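Two Hands, One Table: A Visit to the Oltier Open Day

23 December 2018

I nearly skipped it. I have been to enough of these open days to know the routine: a badge, a weak coffee, a talk with a hockey-stick chart in it, and then a robot that does its one trick while a young engineer stands close enough to the stop button to make you nervous. But Oltier had promised "hands-on comparison" in the invitation, and the train fare was 2,557 less scary than the last trip I put on expenses, so I went.

No, that figure is not the fare. 2,557 is the number of grasp attempts Oltier says it logged on its five-finger hand since May, and it was printed on a banner by the door, so it was in my head all day. The banner did not say how many of those attempts ended with the object in the hand. I asked at the desk. They told me to ask upstairs. Upstairs told me the data was "still being cleaned."

The building is an old office block in Jirmont, a long walk uphill from the station. Sign-in was quick. You got a sheet with the day's stations on it and a pair of safety glasses that fogged up if you breathed.

The morning was the gripper bench, and I'll say up front that it was the best part. They had a plain parallel-jaw gripper from Obeidat, a suction cup tool, and the Oltier hand, each on its own arm, and visitors could pick what went in front of them from a bin of household stuff. Sponges, a tape measure, a bag of rice, a shampoo bottle, a teaspoon. We took turns.

The parallel jaw did what it always does. It picked up the bottle, the tape measure and the sponge, and crushed the sponge a little. It got the bag of rice by a corner on the second try. The suction tool was quick with the bottle and hopeless with the sponge, which anyone could have guessed. The hand was slow. It managed the rice bag nicely, getting its fingers underneath and cupping it, and I was impressed by that. Then it spent what felt like half my lunch hour on the teaspoon, pushed it off the edge, and was reset.

A man next to me asked what the hand costs compared with the jaw. The answer was "we're in a different conversation." I wrote that down.

My host for the afternoon was Alper Akbulut, who runs the two-arm work. He is easy to talk to and doesn't oversell, and I was grateful for it after the morning talk. He took a group of us into the furnished room, where they try the hands on bigger jobs: moving a table, making up a bed, that sort of thing. The room is where the camera and controller comparisons happen too, and he let us watch on the monitor with the feed from the head camera while the operator drove.

The job when we came in was the table. The idea is that both hands come up to the near edge, curl under the rim and lift one end so it can be shifted. It sounds like nothing. A person does it without looking. With two arms and ten fingers between them it turns into a long conversation about where exactly the edge is.
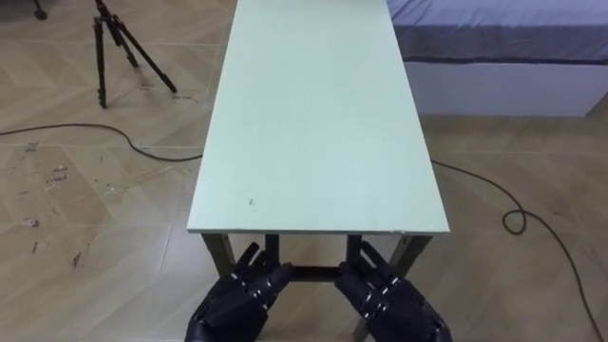
Head camera view of the approach: both hands just short of the near edge, fingers curled, nothing gripped yet.

I have a few grumbles about this setup, and I put them to Akbulut at the time, so he won't be surprised to read them.

The first is the table. It has a pale green matte top with next to nothing on it for a camera to lock onto. If you want to show that your depth sensing works on awkward surfaces, fine, say so and show me the depth map. We only got the color picture. The near edge is a nice straight line against the darker frame underneath, so I would expect any decent vision system to find it. What I wanted to see was the same approach from a corner, or with a cloth hanging over the side. "On the list," he said.

The second is the legs. There is a lot going on under that tabletop, with uprights and a crossbar right where the hands are headed. A flat gripper could come in from the front, close on the rim and stay out of trouble. Curled fingers have to get in under there first, and the operator was clearly minding the uprights the whole time. I asked why they would not just use the Obeidat jaw for this one. Akbulut said the jaw would hold the rim well enough but would have to be swapped out for the bedding work, and the point of the hand is not having to swap. That is a fair argument. It is also an argument I have heard for as long as I have been going to these events, and tool changers have gotten very good in the meantime.

The third is the floor. There was cable lying out on both sides of the table, with a loose loop of it on the right. Before anybody moves a table in there I would like to see that picked up or taped down. I said this out loud and got a polite nod.

Now the controllers. Oltier is trying out two ways of driving the hands. One is a glove, which reads the operator's fingers and copies them. The other is a handheld controller called Festix, with a trigger for closing and a thumb stick for choosing between a few preset hand shapes. The sales talk in the morning was all about the glove. The operators I spoke to were less sure. The glove needs calibrating each time it goes on, they said, and it drifts when your hand gets warm. With Festix you lose the fine finger control, but you know what shape you are going to get when you pull the trigger.

I was allowed a go with both, on the bench and not in the room. With the glove I felt clever for a minute and then could not get the thumb to meet the first finger. With Festix I picked up the tape measure on my first try and felt nothing much at all, like using a vending machine. If I had to do it for a full shift I know which one I'd want. I would also want a chair.

On cameras there was less to see than the program suggested. They have been comparing a head-mounted view with a pair of wrist cameras. From the head you get the whole job, and you can see where both hands are in relation to each other. What you lose is the last inch, where the fingers go under the edge and the tabletop itself hides the contact. The wrist cameras ought to fix that. We were told they do. They were not running when our group came through, and the 3 recorded clips we got instead were short and all successful. Make of that what you like.

There was also a delay on the feed that bothered me more than it seemed to bother anyone else. One slide gave it as 200 milliseconds. I have no way of checking that from a folding chair, but when I had the glove on, I was waiting for the hand to catch up with me, and I started slowing down to suit it. I suspect a good deal of the slowness people blame on the hand is really this.

I asked Akbulut what he would change first if someone gave him the money. He did not say better fingers. He said better touch sensing in the fingertips — right now they can tell that they are pressing on something, but not much about what or which way it is slipping. I believed him. It fit with the teaspoon.

So, is the hand worth it? For the rice bag, maybe. For the table, I did not see anything a pair of jaws and a bit of rubber would not do for less. They may prove me wrong with the bedding, which I missed because the last train down from Jirmont is an early one. If they hold another day I'll go back for that, and I'll ask for the same numbers again: attempts, successes, and how often somebody had to step in. Bring your own lunch if you go. The sandwiches had run out before the gripper bench closed.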